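I finally finished Glenys Clegg's book on habit and attention, and I have pages of notes! Her chapter on why we walk into a room and forget what we came for is the best thing I've read all year.

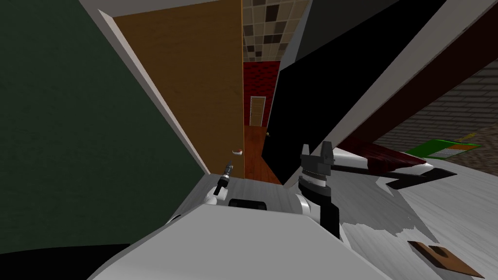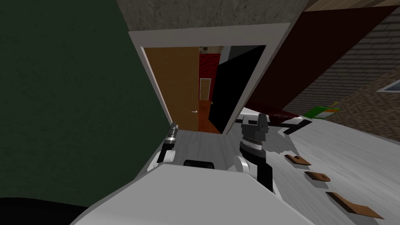 Clegg's idea is that memory gets filed by place, so crossing into a new space closes the old file. I tried her 3-week diary and logged 25 lapses, nearly all of them on the way from one room to another. A big dark green wall like that one would make a great cue, she'd say: pick one thing you can't miss and repeat your errand when you see it. I'm starting on Friday with my yellow fridge!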